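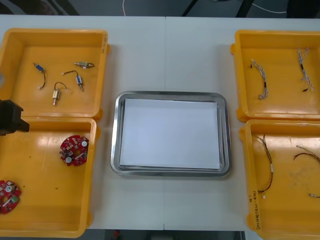
Poste de kitting, projet Dumiment : quatre bacs jaunes, plateau inox au centre.

Forum Robotique étudiante > Projets de fin d'année > Manipulation

Sujet : [Dumiment] Ordre de prise et dépose sur le plateau central

aalaoui
Posté le lundi 20 juin 2022

Bonjour,

Je reprends le sujet ouvert par l'équipe précédente, qui n'a plus bougé depuis la revue intermédiaire. Le cahier des charges du club impose de composer un kit sur le plateau : un solénoïde, une carte ronde, un faisceau torsadé, un câble à connecteur blanc. Un bac par famille : solénoïdes en haut à gauche, cartes rouges en bas à gauche, faisceaux torsadés en haut à droite, câbles fins en bas à droite. Le fond du plateau reçoit des feuilles blanches.

Sur 100 cycles enregistrés, les échecs se répartissent mal : presque tout vient du bac des solénoïdes. La prise se fait sur le corps, mais le fil d'un voisin suit une fois sur trois et l'ensemble arrive à deux pièces sur le plateau. Les cartes passent correctement.

Deux questions :
– faut-il imposer un ordre fixe des bacs ou laisser le planificateur choisir ?
– quelqu'un a-t-il une méthode fiable pour détecter un fil entraîné avant la dépose ?

Aicha Alaoui

rarnura_7
Ordre fixe, sans hésiter. Commencez par les cartes, qui sont plates et rigides, et terminez par les câbles. Si vous déposez les câbles d'abord, ils prennent toute la place et la carte se pose dessus de travers. Nous avons perdu deux semaines là-dessus avec le projet Rarnura.

j_jiang
Pas d'accord avec l'ordre fixe. Il masque le problème. Si un faisceau est mal orienté, le robot va insister sur une prise médiocre alors qu'un autre bac offrait une prise correcte. Un score par candidat, toutes familles confondues, avec une pénalité pour les pièces souples quand le plateau est vide, donne le même effet sans rien figer.

Pour le fil entraîné : levez de quelques centimètres, arrêtez, reprenez une vue du bac et comparez au masque d'avant la prise. Si la différence déborde de la pièce visée, reposez et recommencez.

Jiahui Jiang

rarnura_7
Le score, c'est très bien quand on a le temps de régler les poids. Ils présentent en août. Un ordre fixe se code en dix minutes et se défend devant un jury.

aalaoui
La pause après levée coûte combien par cycle chez toi, Jiahui ?

j_jiang
Moins que de vider un plateau à la main. Je n'ai pas de mesure propre, je ne donnerai donc pas de chiffre.

Autre point : sur ta vue, les bords du plateau renvoient beaucoup de lumière, et les parois intérieures des bacs aussi. Vérifie que la segmentation ne prend pas un reflet pour un corps de solénoïde. Ceux qui ont un corps argenté ou laiton sont les plus exposés. Les bleus devraient sortir sans difficulté.

erent
Je rejoins la remarque sur les reflets. Il y a aussi de petites particules sombres au fond du bac des cartes. Un coup de chiffon avant chaque série, sinon vous aurez des détections parasites à seuil bas.

Question annexe : le joint entre les deux panneaux de la table passe sous le plateau. Vous avez vérifié que les deux côtés sont à la même hauteur ? Un écart de 2 mm suffit à fausser la hauteur de dépose si l'étalonnage a été fait d'un seul côté.

aalaoui
Non, étalonnage fait à gauche uniquement. Je le refais avec la mire des deux côtés du joint.

Pour les reflets, j'ai repris les journaux : 7 faux positifs, tous dans le bac des solénoïdes, aucun dans celui des cartes. Le chiffon sera passé quand même.

rarnura_7
Et l'ordre ?

aalaoui
Fixe pour la présentation, cartes en premier. La version avec score part sur une branche séparée, Han s'en charge. Le contrôle après levée est intégré aux deux.

j_jiang
Ça me va pour la branche. Je maintiens que l'ordre fixe va bloquer dès que le bac des cartes sera vide. Prévois au moins un passage au bac suivant après deux échecs de prise, avec une trace dans le journal.

aalaoui
Noté, je l'ajoute. Je poste les journaux de la prochaine série dans ce fil, dès que l'étalonnage est refait.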